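# Pramico returns depot, open day, June

The depot takes in mixed returns and donated household goods from three towns and sorts them for resale, repair or recycling. It opens to visitors on one Sunday a year. I joined the 10.30 tour, which lasted 84 minutes and covered goods-in, the sorting hall, the wash room and the packing line.

Goods-in is a plain loading bay with a weighbridge at one end. Sacks are tipped on to a slow belt, textiles come off first, and whatever remains goes through to the sorting hall. The hall is divided into 17 stations. Floor markings are yellow for walking routes and white for trolleys, and the tour kept to the yellow.

Small hard goods are the awkward category. A single metal bin can hold a bristled brush next to a building block and a couple of moulded plastic toys, and each of these has a different destination. The bins are open, with sloping walls, and the paint on them takes a good deal of wear.

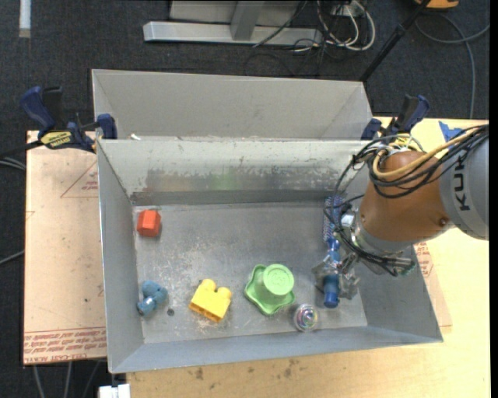
Does the depot wash everything before it is sold? Only hard plastics and glazed ware go through the wash room; electrical items are wiped by hand and books are left alone.

The wash room has two Heveo tunnel washers, run at a lower temperature than I expected. Racks hold 20 pieces each. The guide said that warping was the main cause of loss in the first year, and that thin-walled toys are now run on a separate short cycle lasting 7 minutes. Drying is by forced air. The noise makes conversation difficult, and ear plugs are handed out at the door.

Packing occupies the former Alvarado warehouse across the yard. Cartons are a standard size, labelled on two faces and stacked five high. Toys go out by age band, brushes and other kitchen or cleaning items by type. Outgoing pallets are wrapped and collected by Kalano on weekday evenings.

The tour ended in the depot shop. Prices are marked on the shelf edge, and payment is by card only. Parking is limited, and the bus stop on the main road is a short walk from the gate. Closed shoes are required for all visitors.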